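Panganiban Arm Guide > Table Work > Section 2: Setting up safely
Last updated: October

Right, so you've got the arm powered and it's parked. Before you run anything, do these in order, and yes, even if you did them this morning.

1. Walk the table edge. Anything hanging over goes back on, and any cable gets a tug to check there's slack.
2. Set the speed cap in Istix to 15 per cent. I've watched people skip this and then leap for the stop button!
3. Say "arm live" out loud, then enable.

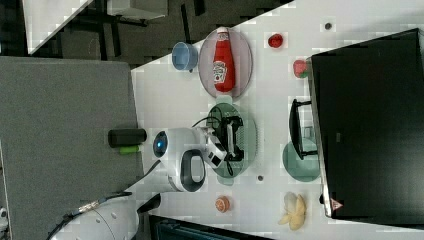 4. Jog to the first hover point and leave it there while you check the joint readouts. If one is drifting, disable and start over.
5. Keep your hands off the table the whole time the arm's enabled. If something needs nudging, disable, nudge, call it again.

NOTE: Job sheets from Pronbridge come with the cap already filled in. Check it anyway, eh? Mine read 400 once and I nearly missed it.

6. For anything with a rim or a curved side, come in slowly with the fingers open and stop short. Close in small steps from there (I go painfully slow, and I've never been sorry).

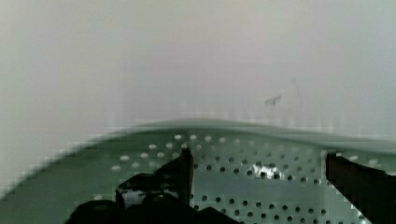

CAUTION: Never grab the fingers to line them up by hand, even when they look parked. Use the jog keys. Holes and slots are worse again, so keep your own fingers well out of them.

7. Write the run number in the log before you start the next one. We're up to 2,689 and I'd love to keep the tally clean.
8. If two of you are on the job, pick who holds the stop button and don't swap mid-run.
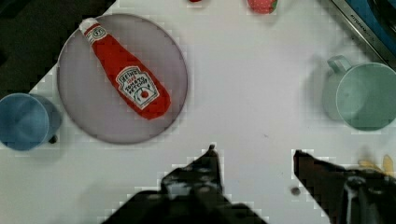 Ramil Castillo reckons step 8 should go further: whoever's holding the stop shouldn't be typing in the log either, and he'd like that in writing. Fair call, so I've added it to the Vivetti checklist and you should work that way from now on.

9. When you're finished, park, disable, then pull the key and hang it up.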